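Rekberg Community Kitchen: Counter and Fruit Station Checklist
Checked by Everett Kasprzak, 10/06/2018
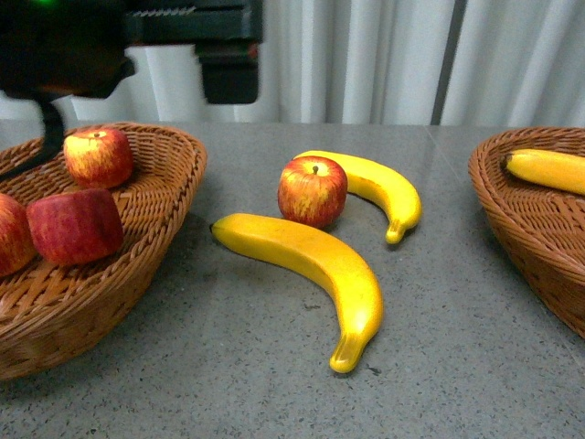
Second walk-through of the season, and what a difference from March! I went through the fruit station first, then the sink side and the floor. Items are marked OK, FIX or WATCH, with my comments after each one.

1. Countertop wiped and free of sticky spots: OK
Gray speckle hides crumbs really well, so please keep wiping with the flat of your hand behind the cloth. You'll feel what you can't see.

2. Seam in the countertop: WATCH
I ran a fingernail along it and it felt level the whole way. Juice loves a seam, though, so give it an extra pass at closing. If it ever starts to lift, tell me before anyone reaches for glue (the Wondent tube in the drawer is not for food surfaces).

3. Wicker baskets clean, no broken or poking ends: OK
Love these baskets! They let the fruit breathe and they look so much better than the old plastic tubs. Shake them out over the trash, brush the weave with a dry brush, and let them sit upside down overnight if they've been rinsed.

4. Fruit checked for soft spots and mold: OK
Turn every piece over. Anything bruised goes in the smoothie bin, anything fuzzy goes in the compost, and the basket it came from gets brushed again.

5. Curtain behind the counter: WATCH
White fabric right up against a food surface needs washing more often than you'd think. I've put it down for every 3 weeks. Check the bottom edge for splashes and keep the toaster well down at the other end.

6. Cords kept clear of the fruit and the counter edge: WATCH
Follow each cord with your eyes from end to end before you start. Nothing should be snagging on a basket.

7. Refrigerator temperature: OK
Dial thermometer read under 40 on both visits. Lovely.

8. Hand sink stocked: FIX
Soap was fine, paper towels were out. Rosenthal delivers next week; there are 2 spare rolls on the pantry shelf until then.

9. Floor mat flat and dry: FIX
Corner by the Fovo cart curls up. I nearly went over it myself! Flip it or swap it.

Score: 23 out of 27, our best yet. Initial the sheet by the door once items 8 and 9 are done.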